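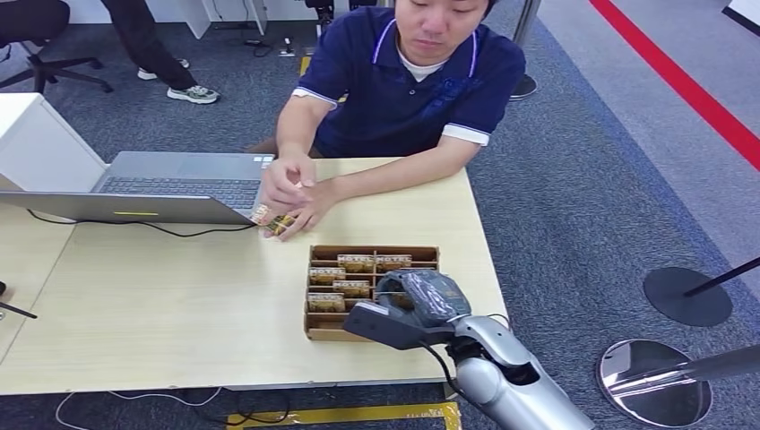

Kauko Kauppinen
Maintainer, arm and gripper build, Firkcombe shared workshop

Ticket 629: Gripper stops short over right-hand compartments
Opened: July 2026
Status: open, workaround in place
Component: Ruvby wrist controller, firmware build 241

Symptom
Arm moves to a compartment in the right half of the card organizer, reaches the hover pose, then holds. No descent. Log shows code 80 (wrist target not settled) and the cycle times out. Left-hand compartments run normally with the same script.

Setup
Cardboard organizer with thin cardboard partitions, gold-and-brown cards standing in the slots, some upright, some tilted. Light wood-grain table. Laptop at the other end of the table from the arm. One person seated opposite handles cards by hand between runs. Gripper cable hangs from the underside and bends down toward the table edge.

Tried so far
1. Restarted controller and laptop. No change.
2. Re-ran the joint zero routine. Offsets came back the same as in January.
3. Swapped the card in the target slot for one from the back row. No change.
4. Removed the organizer and ran the same poses over bare table. Code 80 again, same poses.
5. Raised the hover height by one step. Fault clears on the front right corner, remains on the slot behind it.
6. Unclipped the gripper cable at the forearm and held it up by hand. Fault did not appear in 12 cycles.

Notes
Step 4 rules out the partitions. Step 6 points at cable drag on the wrist. Encoder reading at the hold is 3167 every time, so the wrist is stopping at one angle and staying there. Dương suggested widening the settle tolerance. Tested, and the arm does descend, but it lands off center and pushes the card against the partition. Reverted.

Workaround
Load left-hand compartments only. If the right side is needed, use the raised hover height and skip the second slot.

To do
- Fit a longer gripper cable with a strain relief on the Stondier bracket.
- Check that the new loop clears the table edge at full reach.
- Repeat step 4 with the new cable before putting the organizer back.
- Attach the log from build 241 to this ticket.

Leave the settle tolerance at default until this is closed.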